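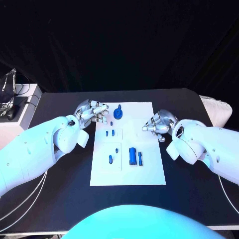
2020-12-25

Dekamer notebook, page for the adhesive trials. I came in for the morning only, to read the gauges before the heating goes to holiday mode, and I stayed until three. The question is still the same as in June: why does the Gallov paste let go from painted surfaces after some weeks, when on bare surfaces it holds so well? I want to write down what I think now, before I forget it. Olga Barrientos asked me last week to explain the problem in one minute, and I could not do it without drawing. What I needed was a flat light surface with several small parts on it, of various shapes, like the white board with the eight blue parts lying on the black tabletop. A round part and a long part do not peel in the same way, even when the glued area is equal. The round one has no corner where the peeling can start. I think this is half of our answer, and we did not look at it because all our test pieces are square.

Readings of today. The rack has 40 samples, glued in the first week of the series, each with the same hanging weight of 174 g. Fallen until now: 6, all from the painted group. I checked the floor tray two times and also behind the rack. The numbers of the fallen pieces are in the table on the inside of the cabinet door. Please do not erase this table, the pen is not permanent.

What the fallen pieces look like on the back side: on four of them the paste stayed on the piece and took the paint with it. So the paste did not fail there, the paint failed. On the other two the paste split in the middle, with a rough surface on both sides, a little like broken bread. I do not have a good explanation for these two. They were both in the bottom row, near the door, where it is colder. Maybe the paste was too stiff when I applied it and did not wet the surface. Maybe I pressed too short. My notes from that day say only "bottom row done", and I am a little angry with myself about it.

The Nato primer. I was against it, because one more layer means one more thing that can go wrong, but I have to be fair. From the primed samples none has fallen. I scratched one with the knife at the edge and the paint came off in small dust, not in a sheet as before. This is a good sign, I believe. The smell is strong, also after the drying, and in the small room it is not pleasant. Window open next time, and the mask.

Old measurement to repeat: sample 1182 from the archive box. It was made with the previous batch of paste and it is still hanging in the corridor, with a coat hook on it. People really use this hook. I would like to take it down and pull it on the scale, but first I must put another hook there, or there will be complaints.

About the shapes. I cut new pieces from the sheet of the square ones: some disks, some rings, some long strips and a few with a notch in one side. The area is the same for all, I calculated it two times for the rings, where I always make a mistake. The strips will be glued in two directions, along the load and across the load. My guess is that the notched ones fall first, then the strips across. I write the guess here so I cannot change it later.

Small things:

The scale shows 2 g with nothing on it. Calibrate before any new weighing.

The paste tube that was open since the last series has a skin on top. I threw away the first part and the rest was fine – still I would not use it for anything that goes into the table.

The folder "Org" on the shared drive has two versions of the mixing sheet. The one with the yellow header is correct. I did not delete the other, because I am not sure who made it.

The tap in the wash corner drips again. I put the bucket.

Next visit: read the rack again, photograph the back sides of the fallen pieces with the ruler beside them, and glue the first row of disks. If Olga is in, ask her for the thin spatula, mine is bent. The heating is now on low and the rack thermometer showed 17 when I locked the door.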